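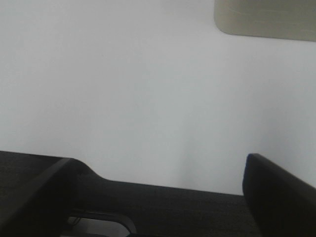
Friday is looking-after day for Kama, the towel folding cell in our back room at Lirkum, and a couple of you asked what I do with her for a whole morning, so I'm going to put it all in one thread while the kettle boils (and probably boils again).

First job is always the fingers. I park the arm, press the stop, hang my tag on it and go over both fingers with a barely damp cloth, then a dry one. Towels shed like you wouldn't believe! Lint finds its way into the joint behind each finger and sits there quietly for weeks, and then one morning the grip feels mushy and you blame the software.

A soft paintbrush gets it out. I used to use compressed air and all I did was blow the fluff further in. Ruaridh Skinner found a lovely grey felt plug of it when we had the old gripper apart in December, and I haven't been allowed near the air line since.

While I'm down there I run a fingertip along the wrist cable, slowly, feeling for flat spots or anywhere it has started to rub. Then I move the wrist round by hand to both ends of its travel and watch the slack. If the loop goes tight before the wrist stops, it wants re-clipping. Two minutes, and it has saved us a cable more than once.
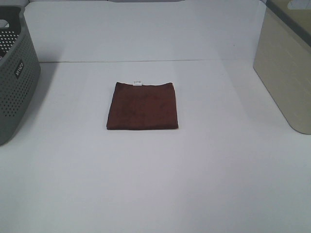

Then the table. I'm a bit of a bore about the table. White top, white back panel, and they both want wiping right down into the join, where a line of fluff can build up and the camera starts thinking the table has an extra edge. Ordinary washing-up liquid, well wrung out. No spray polish please, we had a week of towels sliding off like curling stones.

The grey basket lives on one side and the beige box on the other, and neither is screwed down, which I know will upset some people. We have small pencil ticks on a template that Yến Triệu cut for us, and I lay it down, nudge the tubs to meet it and take it away again. Easier than having the room argue with me over drilling a good table.

My test piece is a brown towel, same one every week, folded by me and set down in the middle. I like a dark one against all that white. The pale ones are much harder on the camera, and I save those for the second round when I know the easy one is going well.

Check which way the care label is pointing, by the way. If I leave it poking out at the top on one run and tucked under on the next, I'm not really comparing like with like, and I did exactly that for longer than I'd care to admit.

Next I bring the arm over the table at slow speed with my hand on the stop, and look at what the wrist camera gives me. I want both fingertips in view, open, with the gap between them sitting where it sat last week. I keep a saved still from a good day and flick between the two. 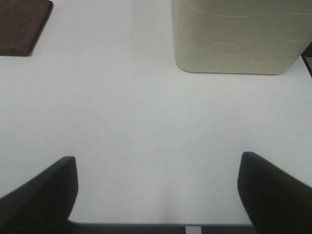
If one fingertip looks higher than I remember, I don't touch the calibration straight off. I check the camera bracket screws first, then the finger screws, and only then do I open the calibration page and have a proper sulk. Nine times out of ten it's the bracket.

The cycle counter said 133 since the last clean this morning, and I log that along with anything I tightened. Maeng (our shared logbook, named after somebody's cat, long story) has a page per week and we're on page 31. The rule is you write it down even when it's dull. Especially the screws.

At 1000 cycles the finger pads come off and get swapped whether they look tired or not. I order them from Muririco in pairs and change both sides together. One new pad and one old pad gives you a towel that creeps sideways as it lifts, and you'll spend an afternoon chasing it.

Still to do today: wipe out the basket holes with a bottle brush, which takes forever, and ask Yến for another template, as ours has gone soft at one corner. If anybody has a better trick for lint in the finger joints I'm all ears, as long as it isn't the air line!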